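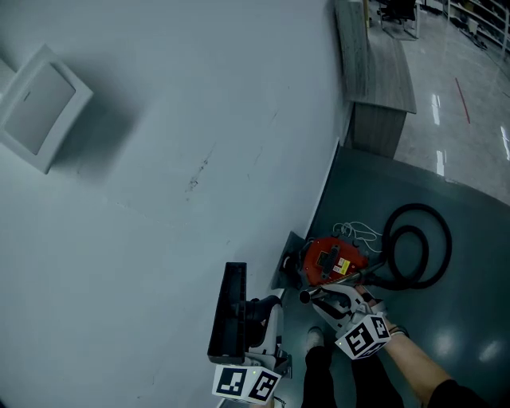
The Lyons Cottage at Ivine - a whole place to yourselves

I get asked a lot which of our places I'd pick for my own family, and my answer is nearly always the Lyons. It's the older of the two cottages we rent out at Ivine, it sits at the far end of the lane, and once you've carried your bags in there's really no reason to move the car again until you leave (unless you run out of milk, in which case see further down!).

It sleeps four. There are two bedrooms, one with a queen bed and one with a pair of twins that I can push together if you ask me before you arrive. Please do ask before - the twins are heavier than they look and my back would like some warning. Both rooms have blackout shades, ceiling fans and a proper reading lamp on each side of the bed. I've stayed in too many rentals where one person gets the lamp and the other gets to lie there in the dark.

The kitchen

I cook a lot, so I've tried to stock it the way I'd want to find it. You get a full-size stove, a dishwasher, a drip coffee maker and a French press, sharp knives, a big pasta pot, and a cast iron skillet that I'd love you not to put in the dishwasher. Salt, pepper, olive oil and dish soap are always there. Anything else in the pantry was left by earlier guests and you're welcome to it. Last fall that meant three kinds of mustard, so I can't promise you a meal out of it.

The bathroom

One bathroom, with a walk-in shower and no tub. If you have small kids who need a bath, have a look at the Bruvasura instead, our other cottage, which has a nice deep one. The hot water tank in the Lyons is good for a couple of long showers and then needs a little while to catch up. Towels, shampoo and soap are included. Bring your own beach towels, please.

Outside

The back deck gets the sun from late morning until almost dinnertime. There's a table, a gas grill (I keep the tank filled, the spare is under the steps) and a clothesline. The yard isn't fenced, so if you're bringing a dog you'll want a long leash. We take up to two dogs and I don't charge extra for them - just wipe their feet, and keep them off the beds.

Getting around

The Gunine trail starts 700 yards from the front door. It's an easy walk as far as the creek and a fair climb after that, and I'd wear real shoes for the top part. In December it can be icy in the shade, and I leave a box of slip-on cleats by the back door that anybody can borrow. The nearest store is a ten-minute drive and closes early, so do your big shop on the way in.

Wifi is good in the living room and the queen bedroom, so-so in the twin room, and hopeless on the deck. Cell service depends on your carrier. Mine works if I stand by the kitchen sink.

Rates and booking

Our minimum stay is two nights, and over the holidays I ask for four. The rate you see when you pick your dates includes cleaning, linens and firewood for the stove, and there's no separate booking fee if you book with me directly. Weekly stays come out cheaper per night, and so does pretty much anything in early spring, when it's muddy and quiet and I happen to like it best.

Check-in is from 4 p.m. and check-out is by 10 in the morning. If the cottage was empty the night before I'm happy to let you in early - send me a message on the day and I'll tell you how the cleaning is going. The door has a keypad, and your code will be in the email I send before your trip.

The Lyons is all on one floor, with two low steps up to the front door and a handrail on the left. If you need to know the width of a doorway or the height of a bed, write and ask, and I'll go over with the tape measure.

Cancel up to two weeks ahead and I'll refund everything. After that I'll do my best to move your stay to other dates.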